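Prantl clear bin, medium

Home > Kitchen storage > Bins and tubs

Clear plastic storage bin for plates, saucers, lids, whatever's rattling round the cupboard. See what's in it without pulling everything out. Open top, no lid included (lids sold seperately, see Grositz range).

SKU 629
Colour: clear
36 cm long, 17 cm deep
In stock, ships from Flillgate warehouse

Good for:
small plates and saucers
odd lids
tea towels, packets, pantry bits

Not for the oven or the microwave. Hand wash, warm water, soft cloth. Scourers will scratch it and scratches aren't covered, sorry.

Stacking: fine empty. Full of crockery, no, keep it on the bottom shelf.

Storing good china? Put a bit of paper towel between peices. Heavier plates go in first, or stand them on edge if they're a snug fit.

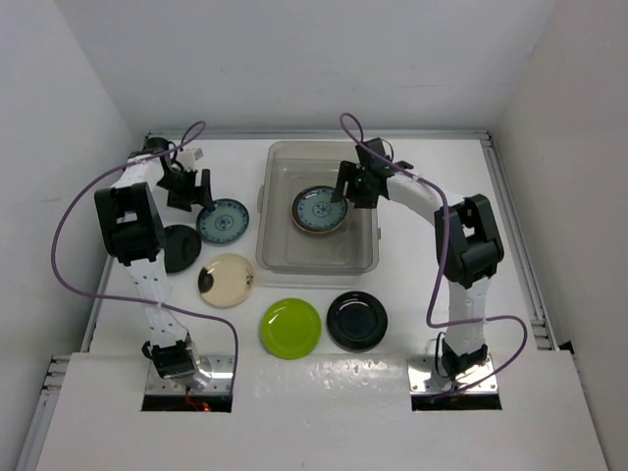
Orders of 100 or more get the trade price, email Kamil Procházka in the Flillgate office and say which size. Cafes and schools welcome. Quotes usually back same day.

Returns: unused, original packaging, keep your receipt. Cracked on arrival? Send a photo of the bin and the box, we'll sort out a new one.

Also in this range: Prantl small, Prantl large, Nesinik drawer divider (grey only till September).

Price and stock checked 2026-06-29.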